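Ticket: grasp planner drops small target from candidate list after gripper enters view
Component: perception / scene tracker
Project: Pirdale
Severity: medium
Status: resolved, pending merge to release branch
Opened: Tuesday, September 20, 2022

Summary

On the Vollari cell the planner intermittently returns NO_TARGET for the pale yellow toy item while every other object on the table keeps a valid track. The task script then aborts and sends the arm home. Restarting the tracker node clears the fault until the next approach. Seen on tracker build 6 only. Build 5 on the same cell completes the same script.

Environment

Single arm, two-finger gripper, fixed overhead view. Detector, tracker and planner run as separate processes on the cell PC. Camera calibration was checked before testing and is within limits. Object set is the standard Anbridge kitchen list: colander, cups, plate, ketchup bottle, play food.

Steps to reproduce

1. Start the cell with the default Pirdale launch file.
2. Load the kitchen list and wait for all tracks to report STABLE.
3. Request a grasp on the class banana_peeled.
4. Watch the track table during the approach.

Expected: the track stays alive until the gripper reports closed, then changes state to HELD.
Observed: the track goes to LOST before the close command is sent. The planner removes it and returns NO_TARGET.

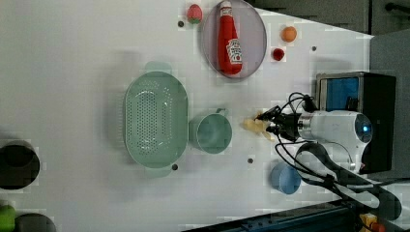
Overhead view, small pale yellow item between the gripper fingers.

Update 1

Replayed the logged frames through the detector alone. Detections for the target continue through the approach, at lower confidence once the fingers overlap the box. The detector is not dropping it. The loss happens in the tracker.

Set the tracker log level to DEBUG. Relevant lines:

assoc: det 4 class=banana_peeled rejected, reason=SELF_MASK
track 9: missed=5, state LOST
planner: target 9 not in scene, NO_TARGET

SELF_MASK is the filter that discards detections lying on the robot's own body. It should project the arm and gripper model into the camera view and reject boxes inside that outline. In build 6 the outline was padded to cover the cables, which the arm model does not include. The padding is applied to the whole model, fingers included. With the gripper close to a small object, the padded outline swallows the box.

The colander and the plate are too large to be covered, which explains why their tracks survive.

Update 2

Tried the following:

- Raised max_missed from 5 to 25. Hides the fault on a fast approach, still fails on a slow one. It also leaves dead tracks in the table after an object is removed. Reverted.
- Disabled SELF_MASK. Target track survives. False detections appear on the cables and the planner treats them as obstacles. Reverted.
- Removed padding from the finger links only. Target track survives in replay and cables stay masked.
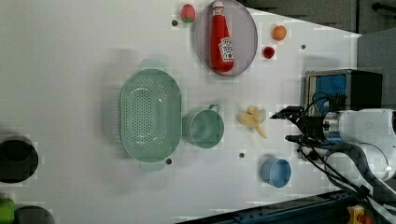

Overhead view, peeled toy banana in front of the gripper, light blue cup below it.

Update 3

The small cup has the same exposure when the gripper works near it. Added it to the replay test as a second target. With the old padding its track is lost in part of the set. With the finger links unpadded it is kept.

Ran 500 replayed approaches against the patched tracker. No LOST transitions before the close command. The HELD transition is now delayed by one cycle in a few runs, which the task script tolerates. Opened a separate ticket for that.

Root cause

Global mask padding introduced in build 6. The parameter was read once for the full robot model and had no per-link override.

Fix

self_mask.padding now accepts a per-link table. Default for finger links is 0. Other links keep the build 6 value. Existing config files with a single number still load, but that number no longer applies to the fingers.

Workaround for cells that cannot update

Pin the tracker to build 5. Do not raise max_missed.

Remaining

- Merge to the release branch.
- Dahlgren cell uses a different gripper model with other link names. The finger entries must be added by hand there before updating.
- Log message for SELF_MASK rejections should include the link name. Planned for November.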